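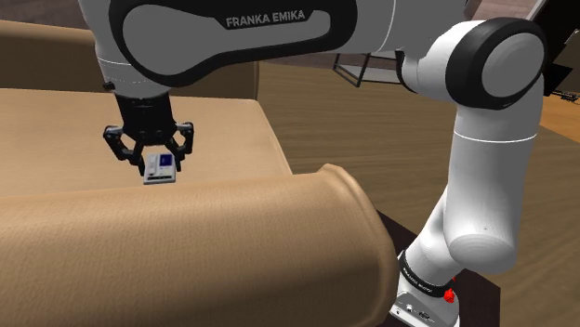 Kurura Sofa Set: read me first

Hi! I'm Jacqueline Gautier, and I put this set together with Bastien Pruvost, mostly in May and mostly at a desk with too many simulator windows open. Kurura Sofa Set is a collection of simulated pick and place episodes where a Franka arm handles small household things on and near a couch. It's one piece of the bigger Kurura collection, and if you only want the couch part, you're in the right place.

Why couches

Bastien and I had been training on tabletop data for ages, and our policies got very good at tables. Then we put a target on a seat cushion and the arm went for it at table height, every single time. A couch has a backrest behind the target and a fat rolled armrest in front of it, and the arm has to come in over all that without clipping anything. So we wanted examples with that kind of clutter built in (the furniture is the clutter, basically).

What's in it

There are 1000 episodes. Each one is a single attempt at a single task, with these pieces:

- color video from one fixed viewpoint
- joint positions and gripper opening at every step
- the end effector pose, in the robot base coordinates
- one sentence of instruction, typed by me or Bastien
- a success flag, set by the simulator and then checked by a person

State and video are both stored at 20 steps per second. If you resample, please do the video and the state together. I once did only one of them and lost an afternoon to it.

The robot sits on a dark brown stand on the floor, beside the couch. The tasks use little things you'd find in a living room, and the one I look at most is the handheld gadget, light gray to white with a dark blue patch on top. I call it "the remote" in my instructions and Bastien calls it "the device" in his. We left both in! A language model should cope with two people naming a thing differently, and we'd like to know if yours doesn't.

How we collected it

Everything was driven by hand with a 3D mouse, inside the Flikanell scene builder, which is our own little wrapper and comes in the same download. One of us drove and the other typed instructions and reset the scene. We started a new episode from a slightly different arm pose each time, and the object got nudged and turned on reset.

We kept the failures. You'll find drops and missed grasps, plus a few episodes where I clearly changed my mind halfway there. Filter on the success flag if you're doing plain imitation. If you're training something that scores attempts, keep them all, they're the good stuff.

Splits

- train: the bulk of it
- val: same room, new object poses
- carvalho: a second room with different furniture, held back for testing

Please don't train on carvalho. It's named after the street we lived on when we built it, and it's the only part that tells you whether anything transfers.

Getting started

1. Unpack the archive somewhere roomy.
2. Run the check script in the tools folder. It opens 15 episodes and compares the video length with the state length.
3. Open the viewer and watch a handful before you train. Really, do watch some.
4. Point your loader at index.json. The paths in there are relative to the folder it lives in.

Things that will bite you

The cushion is rigid. It has a nice woven look and you'd swear it gives, but objects sit on it like they would on a board. Don't expect soft contact from a policy trained only on this.

The arm gets in the way of its own camera. The upper link and the elbow can take up a big share of the picture, and in some episodes they hide part of the room for a long stretch. I like it that way because our real setup has the same problem, but if you're fitting a background model you'll grumble.

Light is very even and shadows are weak or missing. Add your own lighting changes if you're heading for a real robot.

Gripper opening is logged as the full width between the fingers. Version 1 logged half of that, so if your old loader multiplies by two, take it out for version 2.

Still to do

Bastien is working on Nernamska, a follow-up with two arms and an object that gets handed over. I'm adding depth to the existing episodes, which means replaying every one of them from the saved states, and my laptop is not happy with me. If a replay drifts from its original video, that episode goes on the list in known_issues.txt, so take a look there before writing to us.

Found something odd? Open an issue with the episode number and the step where it goes wrong. Questions about the instruction text go to me, questions about the scene files go to Bastien.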